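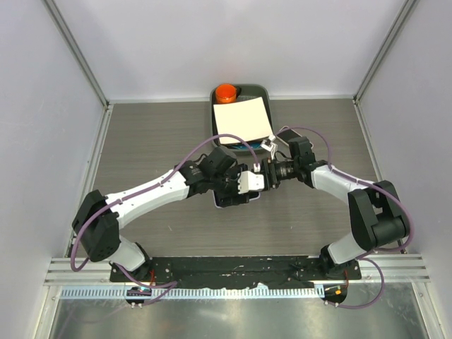
Who Leaves the Mug? Dish Habits in a Shared Student Kitchen

Final report, Research Methods

Our project began with a sink. The kitchen on the third floor of Carau Hall serves 50 students, all of whom say they wash their own dishes. The sink disagrees.

We wanted to know if a sign would help. For 3 weeks we logged every item left out at 9 p.m., first with no sign, then with a polite one, then with a rude one. The log was kept in Clustutell, the survey app the department pays for, which crashed whenever two people used it at once. Luckily our group rarely did anything at once.

Results

The polite sign made no difference we could measure. The rude sign cut the mess for two nights, after which somebody corrected its spelling and things went back to normal. Mugs were the worst offenders in every week – plates at least seem to cause some guilt.

We also handed out a short questionnaire. Most people blamed the far end of the hall, including the people who live at the far end of the hall.

Limits

One kitchen is a small sample. We had planned to compare it with Skodport House, but their kitchen was closed in April for repairs. Members of the group also used the sink during the study, and the log does not say which mugs were ours. We would like to keep it that way.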